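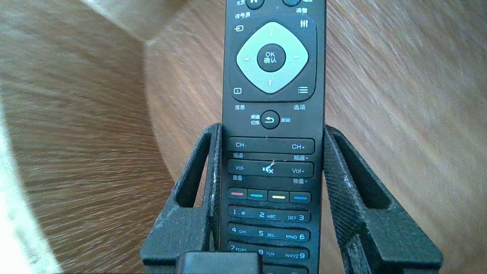
The room next door reports that the remote is dead again, that they have been pressing OK for ten minutes, and would we kindly stop buying batteries from wherever it is we buy them.

12 June entry, then, on remotes.

Posted June 12, 2021 by the bench notebook, Eskola workshop

This site uses cookies to remember your preferences. Accept / Manage

Batteries were fine. Swapped them anyway, to be polite. Cleaned the contacts with the end of a cotton bud and a drop of the good alcohol, put the cover back, and it worked for 8 presses before sulking. I now suspect the receiver on the telly, which sits behind a strip of tape somebody put there in April to hide the standby light. Tape removed. Range went from arm's length to the far wall. I have not mentioned this next door and would prefer to be thanked for the batteries.

While I had it on the bench I went through the labels again. English and Chinese side by side, so between us we can usually read half of it twice. 信号源 is signal source and is the one everybody wants. 调整 is adjust, with the three little sliders, and is the one everybody presses. 确认 sits under OK on the big diamond pad and means confirm, which is more or less what you'd hope. 信息 info, 选项 options. Have copied these onto a card and stuck it to the inside of the cupboard door, where it will be ignored in both languages.

Drawer audit, as threatened: 12 remotes, of which three belong to anything we still own. One is for the Clemima heater that went to the tip. Another has no cover and a rubber band. The rest go in the box marked Flumeo until I lose my nerve — so probably for good.

To do: new rubber band. Find out what the second round button by home does besides getting us stuck in the TV menu. Return the cotton buds to the first aid box, all around 40 of them, before they are missed.

Recent entries
Kettle descaling, second attempt
The Tasteck timer and why it beeps
Labelling the cable drawer
Which sockets are switched from the hall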